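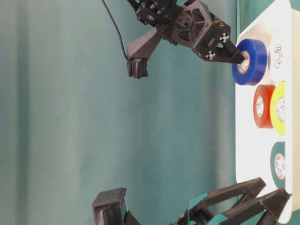

Company > About us

We doubt most storage advice. Nument sorts tape for repair shops, and all we trust is a plain white tray.
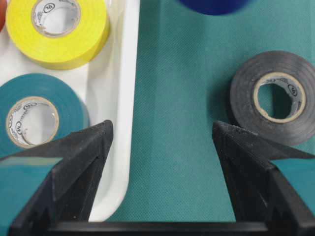

Yellow tape in the tray, Flandonby

Color coding? Oversold, we think. We tried 40 labeled bins once and went back to trays.
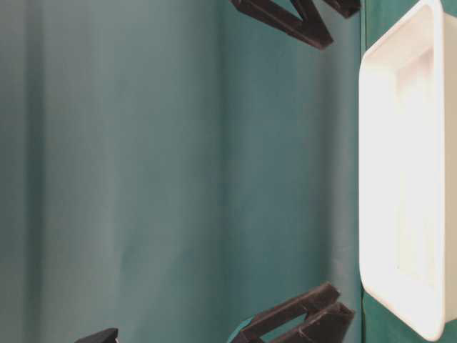 Cunha wrote that a drawer does the same job. Maybe. We haven't seen a tidy one yet. 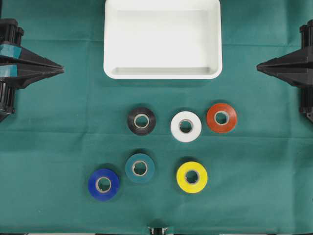 Drawers hide things, and we'd want proof before buying any.

This site uses cookies. Accept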